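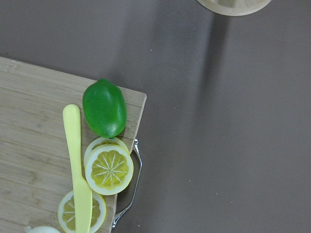 **Millulberg guest house, walk-through before the June bookings**
Checked by: Saranya Kurup
Marks: OK / FIX / DON'T BELIEVE IT (meaning the paperwork says OK and I'd like to see it for myself)

I used the Skirnham form because it's the one the insurance people accept. Half the lines on it seem to have been written for a warehouse. I crossed those out and put my own comments under the rest.

## Fire

- [x] **Smoke alarms, upstairs hall and bedrooms.** OK. Pressed every button, every one went off. The form only asks if they are "present," and a dead alarm is present too.
- [ ] **Smoke alarm, basement.** FIX. Chirps. The last sheet says the battery was changed. With what?
- [ ] **Extinguisher, tag 1051.** DON'T BELIEVE IT. Needle is in the green, but the service date is written in different ink from the initials next to it. I want the receipt from D'Souza before I sign for this one.
- [x] **Extinguisher, back stairs.** OK. Bracket is loose but holds.
- [ ] **Bedroom windows open fully.** FIX. Room 3 is painted shut. It was marked "opens with effort" last time. I put in the effort and it didn't open.
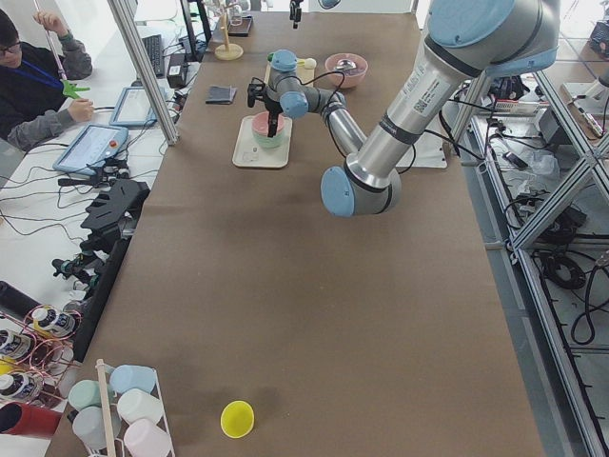
## Hot water and boiler

- [ ] **Temperature at tap, second-floor bath.** FIX. 154°F after running for a minute. That will burn a child, and an adult as well before they get their hand out. The dial on the heater reads "medium," so the dial is no use to anyone. Turn it down, wait overnight, measure again with a thermometer at the tap.
- [x] **Relief valve and discharge pipe.** OK. No drip, pipe points at the floor.
- [ ] **Carbon monoxide alarm near boiler.** DON'T BELIEVE IT. Test button works. The replace-by date on the back has been rubbed off, and I don't buy that it was installed "recently." Cheaper to replace than argue about.
- [x] **Storage kept clear of boiler.** OK today. Someone should look again once the guests' bikes start going down there.

## Stairs, floors, outside

- [x] **Main stair handrail.** OK. Pulled hard on it at the top and bottom.
- [ ] **Back steps.** FIX. 2 treads flex. The comment from last year reads "monitor." Monitoring doesn't tighten screws.
- [ ] **Non-slip strips in the showers.** FIX. Curling at one end in room 2.
- [ ] **Porch light on timer.** DON'T BELIEVE IT. I was told it comes on at dusk. I was there at 3 in the afternoon and it was on then.
- [x] **Path to the Vevside gate.** OK. Some moss, brushed off.

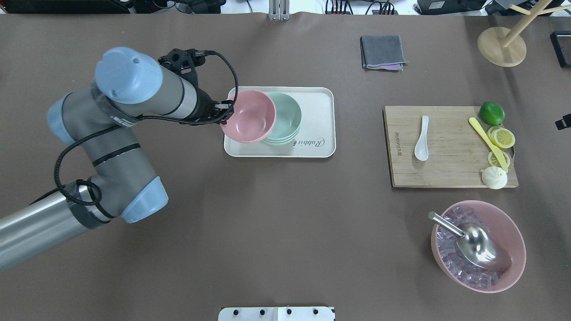
## Electrical

- [x] **Panel labeled.** OK, mostly. One breaker just says "other." I flipped it and couldn't find anything that stopped working. Not a hazard that I can see, but I don't like it.
- [ ] **GFCI outlets, bathrooms.** FIX. Room 3 doesn't trip on its own button. A tester plugged in didn't trip it either. Tape over it and call the electrician.
- [ ] **Extension cords.** FIX. There's one behind the dresser in room 2 feeding another one. Form says "temporary use only." The dust on it says otherwise.

## Paperwork

- [ ] **Emergency sheet in each room.** FIX. Phone number is for the old manager. The map shows an exit through what is now a closet.
- [ ] **Chimney sweep certificate.** DON'T BELIEVE IT. It covers "all flues." There are two flues, and the price charged was for one.
- [x] **First aid kit.** OK. Plasters, gauze, and gloves in date. Burn gel had expired, replaced on the spot.
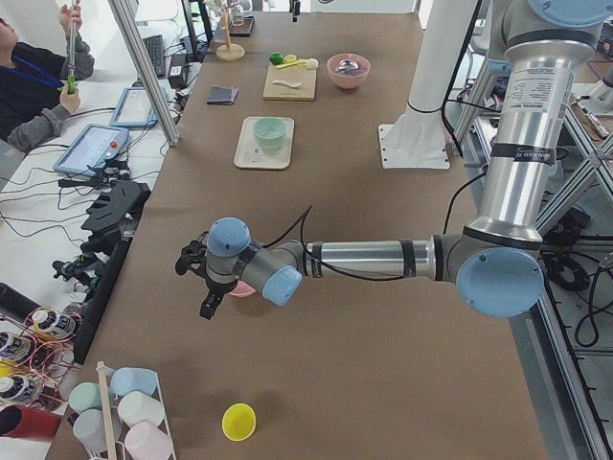
## Before I sign

Water temperature, the room 3 window and the bad outlet have to be done first. I won't pass the place on a promise for any of them. The rest can follow while guests are in, as long as the back steps are roped off properly and not with that piece of string.

Receipts wanted: D'Souza for the extinguisher, the sweep for the second flue. Copies are fine if I can read the date.

Signed: *not yet, S. Kurup*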